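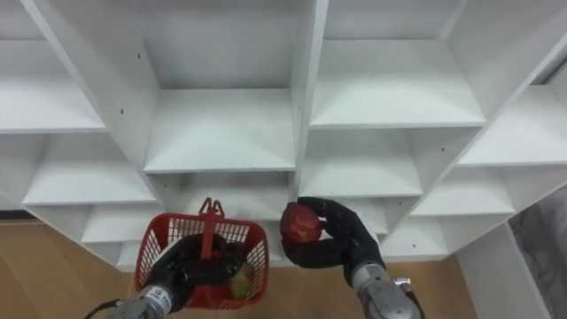
Subject: Re: Open day at Arkum, notes for those who missed it

Hello all,

Remo asked for notes from the February 2019 visit, so I will put mine under his questions.

Remo Steiner wrote:
> How many of us got in, and was it the walking demo again?
> I saw that one in October and would not drive out for it twice.

Seven of us from the list. No walking this time. The job was fruit handling: a humanoid with a red basket in one hand, working at a white shelving unit. The room is small and has a bed in it, and the power and data lines come down from overhead, so we went in by turns. We had three minutes each, then back to the hallway where Moser had the coffee.

Ro-un Sung gave the talk. The task is to move fruit between basket and shelf, one piece at a time, with one hand keeping hold of the handle. She said the handle is the hard part, as a hanging basket swings when the arm moves. They plan the free hand to stay close to it.

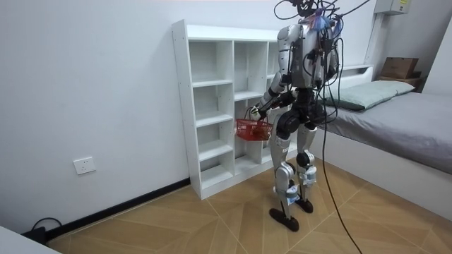
Fabian Haslinger wanted to know why they bother with legs for a job like that, when a base on wheels would do. Ro-un's answer was that the legs are there for other work and they did not want to keep 2 machines running. Fabian was not convinced and said so again in the car.

I asked about the hands. They are still on the Lerkine controller and plan to move to Gutano later in the year. No date given.

> Any handouts?

Two pages, mostly contact details. Roswitha Imhof has a spare set if you want it.
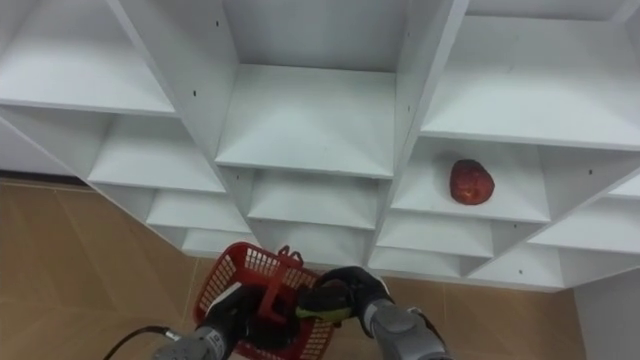

Apple on the shelf, basket in the left hand.

Parking is behind the building, and the side door is locked, so use the front. If anyone wants to go next time, write to me off list and I will pass on the names - they need them a week ahead.

Damian Hofstetter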